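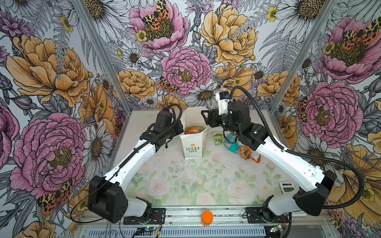
January 3, 2019

Snack bag task, first day back. Present: me, Mieke in the morning, Nnamdi after lunch.

The goal for this week is to have a fixed list of packets for the bagging work, so that Floor can order them one time and we stop buying whatever the shop has. I started with the white paper bag with the orange flower and LOVE LIFE on it, because it stands up by itself when it is opened well. The bags from Boltedico fall over when there is only one thing inside. I pressed the bottom flat with my hand before opening, and I will write this step in the instruction sheet.

Order of filling, as I want to try it: the big wrapped item goes in first, in orange and brown, then the small packets. When the small ones go first they lie flat on the bottom and the big one stands on top of them and leans against the side. Mieke prefers the opposite order, she says in a real kitchen people put the light things in without thinking. We did not agree. We will do both and write down which one it was.

About the small packets:

Light green - good size, easy to find against the rose pattern if it does not lie on the leaves. On the leaves I lose it myself from one meter.

Turquoise - becomes very crumpled after a few times of handling. The color is still the best one of all. Question for Floor: is it possible to get a thicker one in the same color?

Orange - okay. Keep it away from the big item at the start, the colors are too near to each other.

The table surface. We keep the roses for now. Karlijn wanted plain white again, but the flower walls and the flower table are the reason we moved to this corner, and a plain table in the middle of all these peonies would be half work. If the list of packets is ready I am willing to discuss it again in April.

Crumbs. There are dark specks on the table in front of the packets and I do not know from which packet they come, or if it is from a packet. Please wipe before each new round, with a dry cloth first. A wet cloth only moves the dirt to the front rail. Milan, the cloths are now in the drawer under the label printer, not on the shelf.

Price. The order from Jekent is 600 packets, mixed, delivered in 2 boxes. I asked if they can sort them by color and they answered that they can not. So somebody has to sort them, and I propose we do it together in one hour with coffee.

Nnamdi tried the filling by hand in the afternoon, 9 rounds, big item first. His remark: the top of the bag closes a little each time the hand comes out, and the next packet touches the paper. He folds the top edge outward one finger wide and then it stays open. I like this, but the folded edge will hide a part of the print when somebody folds too much. One finger, not more.

To do:
- instruction sheet, with the flat bottom and the folded edge
- ask Floor about the turquoise
- both filling orders, same number of rounds
- find out about the dark specks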